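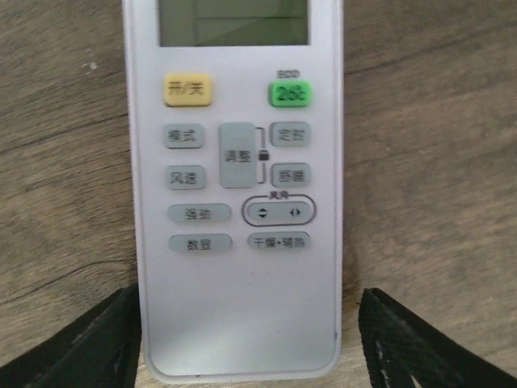 Air-conditioner remote on the work table, seen from the wrist camera.

Visits > Labs and Workshops > Laviston

I spent a morning in June at the Rutherford building in Laviston, where a small team records examples for a learning system called Okex. A person guides the arms through a short household task, the cameras save it, and then the table is set up again. The team wants 450 good recordings before the next round of training. They had 323 when I got there. 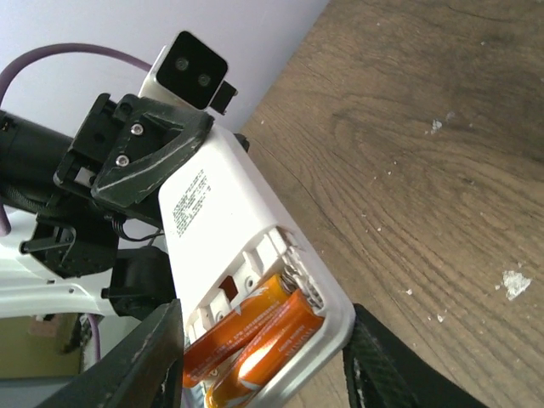 Two orange AA batteries in an open white holder.

Nassoro Mabula showed me the setup. The current job is built around batteries and a remote control. Small parts are hard to handle this way, he told me, and new operators practice for five days before any of their work is kept.

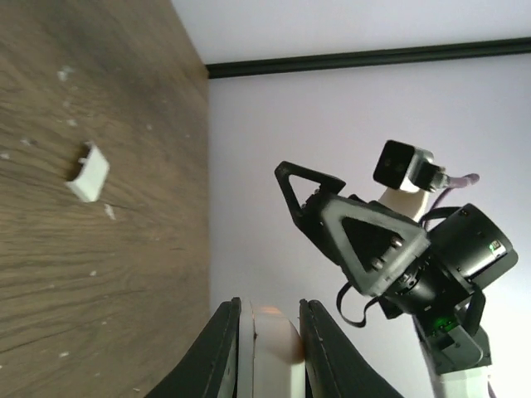 Each arm has its own operator at the start, and they talk the whole time. Later on one person runs both. A recording gets thrown out if someone stops to think for too long, and Mabula said he throws out more of his own than anyone else's.

I got a turn before lunch. The lag is small but you notice it, and my shoulders were sore after five tries. None of mine were saved.
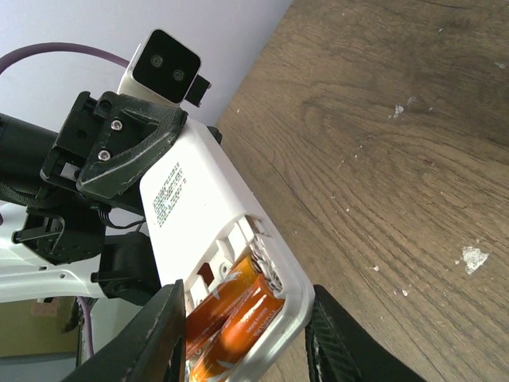

Visitors can come by in the mornings if they write ahead. Parking is behind the building, and the bus from Uvville stops across the road.

Related visits
Uvville bottling plant
Laviston tool fair
An afternoon at the Uvville rail shop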